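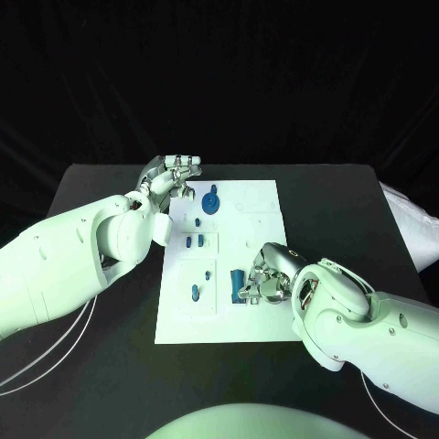 Stalled Fingers and Missed Stops: Fault Report on the Two-Arm Board Assembly Task

Project group: Toshiko Kudo, Gediminas Grīnberga, Sarmīte Rimkutė
Supervisor: Inese Žukauskas
Runetti Laboratory, final report, November

1. Summary

The project goal was to have a two-arm robot with multi-fingered hands place blue parts into their recesses on a white assembly board. During the second block of trials the right hand kept closing after it had made contact with the tall cylinder, and the software stop did not take effect in time. One finger tendon was damaged. Nobody was injured. This report covers the fault, the tests used to find the cause, and the changes made to the cell before work continued.

2. Setup

The robot stands at a dark matte table with the board laid flat within reach of both hands. A black curtain behind the table keeps the background uniform for the head camera. The parts include a round gear with a raised hub, pegs, rectangular blocks and a tall cylinder. The cylinder is the largest part and was the only one assigned to the right hand in the failed trials.

Arm motion is planned by the Flurkadska controller supplied with the robot. Hand commands go through a separate program, Erneo, which our group wrote in the spring term. Erneo reads motor current from each finger and is supposed to end the closing motion when current passes a threshold. The current limit was set to 500 mA. The supervisor program sends a heartbeat to both controllers, and either one should stop if the heartbeat is lost.

3. Description of the fault

The fault occurred on trial 9 of the block. The right arm reached the pre-grasp position beside the cylinder without error. The close command was sent and the fingers made contact. Erneo logged current over the limit on the index finger but did not end the motion. Kudo pressed the software stop on the operator screen. The arm stopped. The hand continued to close until Grīnberga pressed the hardware emergency stop, which cut power to both arms and both hands.

The time between the software stop and the hardware stop, taken from the log, was 2000 ms. In that interval the index tendon stretched past its usable range and the fingertip no longer returned to the open position. The cylinder had a shallow mark on one side and was kept in use. The board shifted on the table and had to be located again.

4. Investigation

Three causes were considered.

4.1 Current sensor. The index finger was removed and driven against a spring scale on the bench. Measured current followed load as expected. The sensor was ruled out.

4.2 Wiring. The elbow joint covers were taken off so the hand cable could be checked where it passes the joint. Rimkutė moved the right arm by hand through its full range while Kudo watched for dropped packets. None were found. A worn section of sleeve was replaced, although it had no effect on the fault.

4.3 Software. The Erneo log showed that the over-limit event was written to the message queue but not read. The thread that reads the queue was waiting for a position update from the arm controller. That update had been delayed by a planning request for the left arm, which was moving toward the gear at the time. While the thread waited, the hand kept executing its last command. The software stop used the same queue, so it was blocked as well.

The heartbeat did not help. It was sent by a different thread, which was running normally.

The fault was reproduced on the bench with the spare hand and no part in the grasp. With a delay added to the position update, the hand ignored the stop in every run. With the delay removed, it stopped in every run.

5. Changes

The current limit check was moved into the hand's own control loop and no longer depends on the queue. The software stop now has a separate channel to each hand. The heartbeat is sent from the thread that reads the queue, so a blocked thread causes a stop. Close commands expire after 2 control cycles unless renewed.

Two operating rules were added to the lab sheet. The person at the hardware stop does no other task during a trial. Hands stay off the board until the power light on the arm is out. Before the fault we had reached in to straighten parts with the arms paused in software, and the log shows that a software pause could not be trusted for the hands.

6. Remaining problems

The replacement tendon is slightly stiffer than the original and the index finger closes later than the others. The grasp offsets were adjusted for this by trial and error, and a proper calibration is still needed. The cause of the long planning request was not found. Elīna Sakalauskas of the Lapiņa group has seen similar delays when both arms plan near the center of the table, and her logs have been requested.

Left-hand trials with the gear resumed after the changes. Insertion results are given in Appendix B.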